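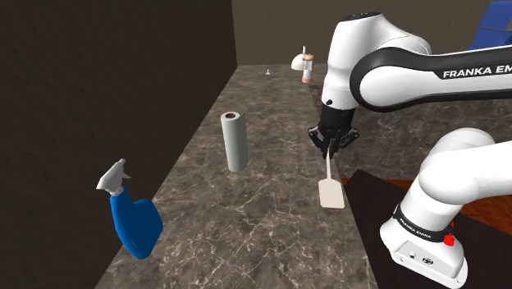
A long marble-patterned countertop, brownish gray with cream veins.

A Day at the Mirkau Stone and Kitchen Fair

I had been promising myself a trip to Mirkau for years, and on March 12, 2024, I finally packed a sandwich and went, mostly because our kitchen at home is coming apart and my sister-in-law was tired of hearing me talk about it. The bus took longer than the timetable said, but the driver let us off right by the hall, which was kind of him, and the coffee at the door was free (and good!).

Fernanda Coelho was giving the morning talk on choosing stone. She has been cutting slabs for 15 years, and she told us to take a sample home and look at it at breakfast and again after supper before paying for anything. I wrote that down. Someone asked about lemon juice on marble and we lost a good twenty minutes to it, everybody having a story about a ruined counter, me included.

Veins small and large
I spent longest at the Semwal stand, where Iulian Munteanu very patiently laid samples side by side for me. I had always thought I liked a quiet stone, but the ones with thin, wandering veins won me over. He says a busy pattern is easier to live with when you cook every day and don't wipe up after every crumb, and I am certainly that kind of cook. 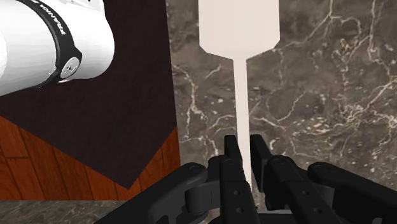
Lunch and the tool tables
The soup was bean, with plenty of dill, and I shared a bench with Phúc Ngô, who was hunting for a sink and had already walked the hall 2 times. We went over to the tool tables together afterward and I came away with a bread knife I didn't need, plus a pastry scraper for my neighbor.

Cleaning and care had a corner to itself, run by Stita. Their advice was mild soap, a soft cloth, no vinegar, and a dry towel at the end. I do all of it wrong, apparently, and have since January.

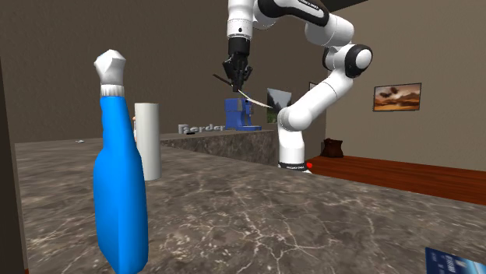 Getting there
The hall is a short walk from the bus stop, uphill. Bring cash for lunch and a bag for samples, as they are heavier than they look. I carried four of them home on my lap and they are lined up on the windowsill now, waiting for breakfast.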